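Betonflächen reinigen und imprägnieren mit Plendton – Abschnitt 4: Vorbereiten, Auftragen, Nachpflege

4.1 Vorbereiten
1. Fläche fegen. Moos aus den Fugen kratzen, Spachtel reicht.
2. Ölflecken vorbehandeln, Entfetter 2 Stunden einwirken lassen.
3. Mit klarem Wasser nachspülen. Kein Chlorreiniger!

Hinweis: Dunklere Stellen im Beton nicht einfach überstreichen. Erst Testfläche anlegen, am besten neben einer Fuge.

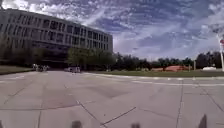 Foto: Madalena Peixoto / Furkon

Rasenkanten abdecken, Folie mindestens 54 cm breit. Bordsteine gleich mitbehandeln, sonst sieht man später den Übergang. Markierungslinien abkleben – Plendton kann alte Farbe anlösen.

4.2 Auftragen
4. Kanister schütteln, nicht verdünen.
5. Niederdrucksprüher füllen, Flachstrahldüse aufsetzen.
6. In Bahnen arbeiten, nass in nass. Pfützen sofort mit der Rolle verteilen.
7. Über 600 m² zu zweit arbeiten, einer sprüht, einer rollt.
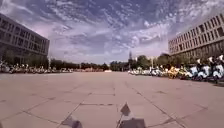

Weiter Platz mit Rollerreihen an beiden Seiten

Achtung: Sprühnebel auf Lack und Glas geht schlecht wieder ab. Fahrzeuge vorher umstellen lassen, Aushang rechtzeitig. Bei Wind abbrechen. Im Juli nur früh morgens auftragen, Beton heizt sich sonst zu stark auf.

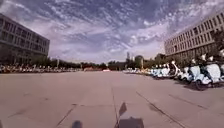 Platzfläche aus sehr großen Platten

4.3 Nachpflege
8. Fläche bis zum nächsten Tag sperren.
9. Tropfentest: Wasser muss abperlen. Sonst zweiter Auftrag, sparsamer als der este.
10. Düse mit Seifenlauge spülen.

Restmengen nicht in den Gully. Sicherheitsdatenblatt liegt dem Kanister bei.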